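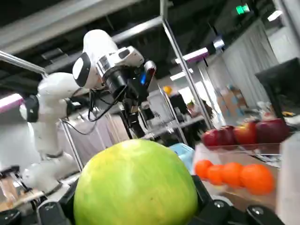 Dear Palesa,

The conversation evenings at Brorormont have now run right through the winter, and I'm very glad to be writing to you and everyone at the Skenell Fund with more to tell than I had last time. As you may remember, we began with printed worksheets, and people were terribly polite about them and went home early. Since January we have built each evening on a subject people already know plenty about in their own language, and food has been by far the best of them. A big round melon, pale green with yellowish patches on the rind, is good for a whole hour of English: is it ripe, how would you tell, do you press it or smell it, what did your grandmother do, what would you pay for it and what would you say to a stallholder who asked for more? I had planned twenty minutes on that and we had to be reminded to go home.

## Who has been coming

We have had 68 people through the door since the grant began, counting each person once, and that is more than I promised you in the application. A good many come every week. Others work shifts at the laundry or on the buses and come when they can, and I have stopped treating that as a problem to be solved. Cosmin Stoica rewrote the session plans in February so that each evening stands on its own, and someone who has missed a month can sit down and join in without feeling behind. It was a lot of work for him and I'd like you to know that he did it.

We still have fewer women than men on Thursdays, and I think the hour is the reason. The group that meets straight after school drop-off has the opposite balance, and it has a different feel as well (much louder, and a great deal of advice about doctors' receptionists). If we were given the choice I would run a second morning group before anything else.

## What we have been doing

The sessions fall into blocks of three weeks. We have finished shopping and cooking, getting about, and talking to the school. We are halfway through the block on health, and after that comes housing, which people have been asking for since the very first night and which I have put off because I wanted Obadia Owino to lead it. He spent years in a lettings office and knows what the letters mean when they say "at your earliest convenience".

The shopping block was the one where I could hear the difference from one week to the next. We practised asking for a smaller amount, asking for something to be swapped, and saying no thank you without apologising for it.

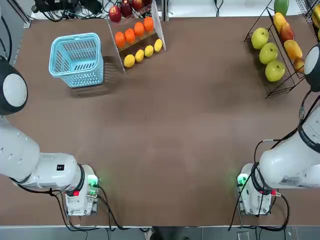
We also spent a long and happy evening on the words for quantities — a bunch, a punnet, a handful, a couple, half a dozen — which never seem to be in the textbooks in any sensible order. "A couple" caused real argument. Sorin Neagu maintains that it can mean three, and he has now brought half the group round to his side.

The school block was harder going. Parents could manage the words well enough but were nervous about the telephone, so we sat back to back and rang each other up, with one person playing the office and the other reporting a child with a temperature. Valentin Manole played a receptionist so unhelpful that two people asked to have another go at him. One mother told me the following week that she had rung the school herself for the first time, and I confess I was rather moved by it.

## Money

Spending is a little under what we forecast. The hall hire came in as quoted. We set aside £1000 for printing and learning materials for the whole year and will not need all of it, now that the worksheets have mostly gone. With your agreement I would like to move £400 of that line across to childcare for the morning group, where we are stretched. No other changes are needed, and the figures are set out in the usual form, which I'm sending separately with the receipts.

## What hasn't gone to plan

The Kiss library partnership is slow. They have been friendly throughout, but their reading room is being rewired and they can't offer us a date. I had hoped to start there in the spring and I now think June is more likely.

The beginners' group at Sellus had to stop for a fortnight when the heating failed. Most of the group came to Brorormont instead, which made for a very full room and some mixed levels, and we didn't manage it terribly well. Cosmin has since written a plan for a combined evening, in case it happens again.

I also said I would send you short progress notes for each learner. We have these for the regulars only. People who come now and then don't want to be assessed, and I would be grateful to talk over with you what might be useful to the Fund in their case.

## Next few months

- Finish the health block and begin housing with Obadia
- Settle a start date with Kiss
- Try the second morning group for 3 weeks, if the childcare money is agreed
- Ask everyone what they would like for the autumn

You would be very welcome on any Thursday. Do come hungry, as there is nearly always something to eat afterwards, and be ready to give an opinion on "a couple".

With warm wishes from all of us at Brorormont

26 Mar 2019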